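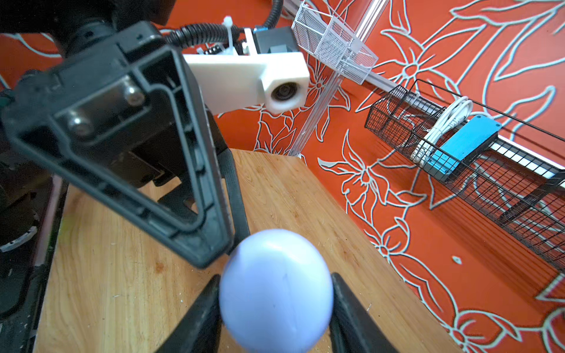

Fig. 1. Soft highlight on the upper half of a matte, pale lavender-blue ball.

Surface and Pattern, Tiltcombe evening course
Handout 4: Light, color and the printed repeat

Before next class
Read the section on repeats twice, slowly, with a pencil. Bring one scrap of patterned paper or cloth, at least as big as your hand. Gift wrap is fine. So is a shirt you don't mind drawing on!

1. Recap: matte and gloss

Last time we spent most of the class on highlights, and I want to go over it once more before we move on, since everything about printed walls depends on it.

A glossy surface sends light back in one main direction. You get a small, hard, bright spot, and it slides around quickly as you move your head. A matte surface scatters light in all directions, so the highlight spreads out and fades gently into the color around it. The color itself looks more even, and most people say it looks softer, as if you could feel it.

Now carry that over to a wall. A glossy wallpaper near a window shows you the window. Stand in one spot and part of the pattern disappears under glare, while the rest looks darker and richer than it did in the sample book. A matte paper holds the same color almost from corner to corner. It also scuffs more easily, and you can't scrub it the way you can scrub a coated paper. Old hands in the trade often choose matte for bedrooms and something wipeable for halls.

Try it at home: hold a sheet of baking parchment and a sheet of glossy magazine paper next to a lamp and tilt both. Write down what changes first.

2. What a repeat is

The repeat is the smallest block of a pattern that can be copied over and over to fill the whole surface. Finding it is one of my favorite things to do in waiting rooms, and I promise that once you learn how, you will never be bored at the dentist again.

How to find one: pick a detail that is easy to recognize, like a bent stem or a leaf with a notch. Look straight up until you meet exactly the same detail. That distance is the vertical repeat. Then look sideways.

If the matching detail sits straight across at the same height, you have a straight match. If it has dropped by half the vertical repeat, you have a half-drop. Half-drops are wonderful. The eye travels along diagonals, the motifs tuck in between each other, and the joins are much harder to spot. Most large florals you will meet are drawn this way, though plenty of good ones aren't.

A random match (vertical stripes, grasscloth, plain textures) needs no lining up at all. Beginners love it, and it wastes the least paper.

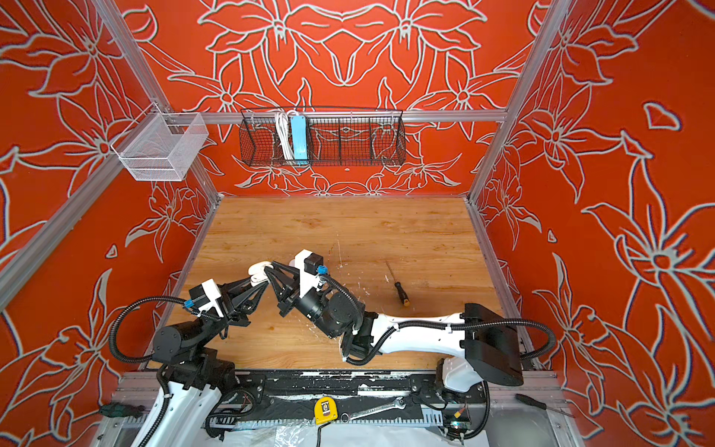
Scale matters as much as match. A big motif needs room to show itself a few times, otherwise the viewer sees pieces and never gets the rhythm. A tiny motif does the opposite: from across the room it melts into a single tone. Designers call this the reading distance. Pin your scrap up, walk backward, and stop at the point where you can no longer make out the separate shapes. Note what color the whole thing has turned into. It is often a surprise, for example a busy red and cream check that settles into plain pink.

3. Line and ground

The ground is the color behind the drawing. A light line on a strong ground behaves very differently from a dark line on a pale one. Light lines seem to spread a little, so they look thicker than they measure. Dark lines seem to shrink. Printers know this and cut their light lines thinner to make up for it.

Many florals add a second, darker line along one side of the first. It is the cheapest trick in the book and I adore it. With one extra pass of ink the petal lifts off the ground, and your brain fills in a light source that was never there. Look for which side the dark line falls on. If it switches sides from flower to flower, the drawing goes flat again, and you may feel something is wrong before you can say what.

The Ostholm sample book we pass around in class has 950 papers in it, and you will find this shadow line in many of the florals toward the back. Please turn the pages from the corner, the spine is tired.

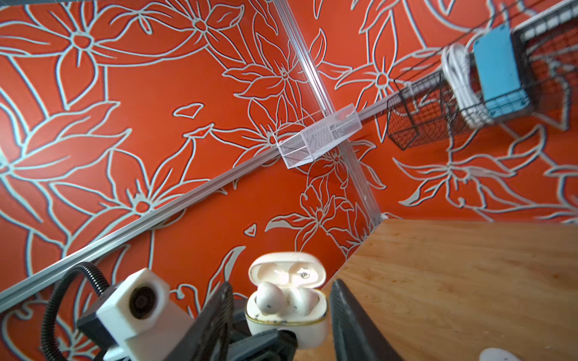 Corners are where a pattern gets tested. No room is perfectly square, so paperhangers never wrap a full sheet around an inside corner. They cut it to turn just a little onto the next wall, then start fresh with a new sheet hung to a plumb line. A sliver of the pattern is lost in the overlap. With a small print you will never see it. With a large one, put the loss in the corner people look at least – usually the one behind the door.

4. Working out how much you need

Measure the wall height and divide by the vertical repeat. Round up to the next whole number and multiply back. That is your cut length. Do this before you buy, every time. A wall that needs four and a bit repeats will cost you five per sheet.

Carkora and Živković both print the repeat on the roll label, next to the match symbol. Learn the symbols on page 2 of your course booklet, they will be on the quiz in February.

5. Homework

Draw one motif on a square of paper. Cut the square into quarters, swap them diagonally so the outer edges meet in the middle, tape them, and draw across the gap you now have in the center. Photocopy it and lay the copies side by side. The pattern should run on without a break, and the first time it works is a real thrill. Bring the messy version too, Saturday group included.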